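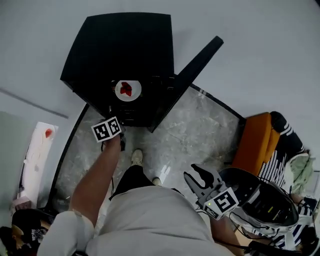 How often should a bicycle chain be cleaned and oiled?

On a road bike ridden in dry weather, wipe and oil the chain every 200 miles. After any ride in rain, do it the same day. The full degreasing described further down is a separate job and is needed far less often.

14 shares | 6 comments

The routine wipe

Shift to the small chainring and a middle sprocket. Hold a cotton rag around the lower run of the chain and turn the cranks backward for 32 turns, moving to a clean part of the rag when the first part goes black. Old T-shirts work. Paper towels shred and leave fibers in the rollers.

Put one small drop of oil on each roller, on the inside of the lower run. Mark the starting link with a bit of tape so you know when the chain has gone all the way round. Turn the cranks slowly for a minute, then leave the bike alone for at least 4 hours. Overnight is better. Wipe the outer plates again before riding. Oil on the outside of the plates does no work and collects grit.

Full degreasing

I do this in January, when the race bikes are off the road, and again at midseason. Remove the chain at the quick link. Place it in a jar with enough degreaser to cover it, close the lid and shake for two minutes. Pour off, refill, repeat. The third bath should stay nearly clear. Rinse a water-based degreaser with hot water and hang the chain to dry completely before oiling. Water left inside the rollers will rust them in a day or two.

Do not soak the cassette with the freehub body attached. Solvent gets past the seal and strips the grease from the bearings and pawls. Take the cassette off with a lockring tool and brush the sprockets separately.

Measuring wear

Use a chain checker, or a steel rule marked in inches. Twelve full links measure 12 inches between pin centers when new. At 12 1/16 inches the chain is 0.5 percent long and should be replaced if the cassette has 11 or more sprockets. Waiting longer moves the wear to the cassette — a more expensive part.

I keep a log of mileage for each chain. The last one on my training bike came off at 3324 miles, measured at 0.5 percent. The one before it lasted longer, but that was a drier year. On the spring training loop from Virnwood out to Grenau there are 5 miles of unpaved road, and a chain used there every week wears faster than the log would suggest.

Storing oil and rags

Keep the bottle upright with the cap closed. Wax lubricants separate and need shaking before each use. Rags soaked with drying oils or solvent should be laid flat outdoors until dry, then thrown out. Do not ball them up in a bin — they can heat up on their own.

— Lempi Rissanen, Koivisto

Comments (2 of 6 shown)

Lempi Mustonen
Does the tape method work on a waxed chain? Mine will not stick. I use a quick link in a different color as the marker.

Lempi Rissanen
The quick link is fine. Tape needs a clean outer plate, so wipe that one with alcohol first.

Load more comments (4)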